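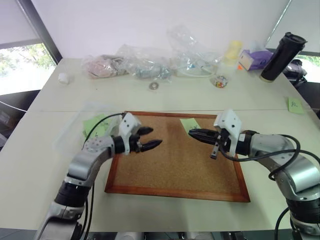
Eirlys Probert
Associate, Commercial Litigation

Visit report: Holcombe document center and hearing rooms

In January I spent a day at Holcombe, the hearing center and document storage site that our office is considering for the Pedetti arbitration. Malachy Moriarty came with me from the trial team. The case is a supply contract dispute between Pedetti and Plesum, and the hearing is listed for 2 weeks in the spring. This report is for the lawyers and paralegals who will be working there, and for anyone else in the group who may want to book the site later.

Getting there

The building is on the edge of town, past the freight yard, and the entrance faces the side street. The main road number on the confirmation letter will take you to a loading dock. We drove and parked in the lot behind the building. Parking is free with a slip from the front desk, which has to be on the dashboard. The train station is a 20-minute walk, and there are no sidewalks for the last part of it, so witnesses coming by rail should take a cab.

The front desk opens at 7:30 a.m. Visitors sign in and get a badge, and the badge only opens the doors on the floor you are booked on. Malachy's badge did not work on the second floor and he had to go back down for another one. I would ask for the full list of names to be sent over the week before the hearing so the badges are made up ahead of time.

The hearing rooms

We were shown around by Faizal Simanjuntak, the site manager. Holcombe has 2 hearing rooms large enough for a three-member panel. The one we have on hold is the east room. It seats the panel at a raised bench, with counsel tables facing it and the witness table to the left of the bench. The court reporter sits directly below the panel.

Counsel tables are narrow. Each will hold three people with laptops and one row of binders, and a second row of binders will have to go on the shelves behind. Malachy sat at the witness table while I read to him from the counsel side in an ordinary voice, and he could hear me without the microphones. With the ventilation turned up he could not. Mr. Simanjuntak said the fan setting can be changed from the front desk and that most parties ask for it to be turned down once the room is warm.

There is a screen on the wall behind the witness and a small monitor on each table. Exhibits are put up by an operator supplied by the center. Parties may bring their own operator, but that person has to attend a one-hour session on the equipment before the first hearing day. Jarmila Michalík has run exhibits for us in the last several hearings and I have asked for her to be put down for a session.

The west room is a little bigger and has windows on two sides. It was booked the day we came, so we saw it only during the lunch break. The afternoon sun falls on the panel bench and the blinds do not close all the way. I prefer the east room.

Breakout rooms

Each side gets one breakout room as part of the booking. Ours would be at the end of the corridor, past the kitchen. It has a long table, a printer, a whiteboard and a door that locks with a code. The room on the other side of the wall would go to Plesum's counsel. I asked Malachy to read aloud next door with the door shut and I could make out the sound of his voice but no words. People should still keep calls with the client away from that wall.

Witnesses who have not yet testified need to be kept apart from those who have. The center has a small waiting room on the first floor, near the front desk, and it can be reserved by the half day. I recommend we take it for the whole first week, when most of the fact witnesses are scheduled.

Document storage

The second part of the visit was the storage floor, where we may place the original paper records. Pedetti is holding 288 boxes from its old purchasing office, and the tribunal's procedural order gives both sides the right to inspect originals on two days' notice. At present an inspection means a trip to the client's warehouse, with a paralegal present the whole time.

Boxes arriving at Holcombe are weighed, given a label and entered in a log before they are shelved. The log shows each time a box is taken out, who asked for it and when it went back. Mr. Simanjuntak showed us a printed log from a closed matter with the party names removed. It gave times to the minute and was signed at each step. If a question about chain of custody comes up, I think that log would be enough to answer it, provided the signatures are filled in as carefully for us as they were there.

Inspections take place in a reading room on the same floor. A member of the center's staff sits in. Copies may be ordered but phones and cameras stay in the lockers outside. Opposing counsel may object to the phone rule, as the current protocol lets each side take its own photographs. Berwyn Penry is checking whether the protocol would need to be amended or whether a letter agreement would do.

The storage floor is kept cool and I would bring a jacket. There is a freight elevator from the loading dock, so the boxes do not have to pass through the lobby.

Cost

The room rate we were quoted is $797 a day for the east room, including one breakout room per side. The exhibit operator, the waiting room and after-hours access are extra. Storage is billed by the box each month, with a separate charge for each retrieval. Under the terms of appointment, room costs are split equally between the parties until the final award. Storage of our own originals would fall to Pedetti alone, and the client needs to approve it before we sign.

Malachy and I also looked at the Yeoh rooms downtown last fall. They are closer to the station and the hotels, but there is no storage on site and the breakout rooms are on a different floor from the hearing room.

Still to do

The hold on the east room runs out at the end of next month. Before then we need Plesum's counsel to agree to the venue in writing, and the panel chair has asked for a floor plan. I have the plan and will send it with the draft letter. Questions about the storage terms should go to Berwyn.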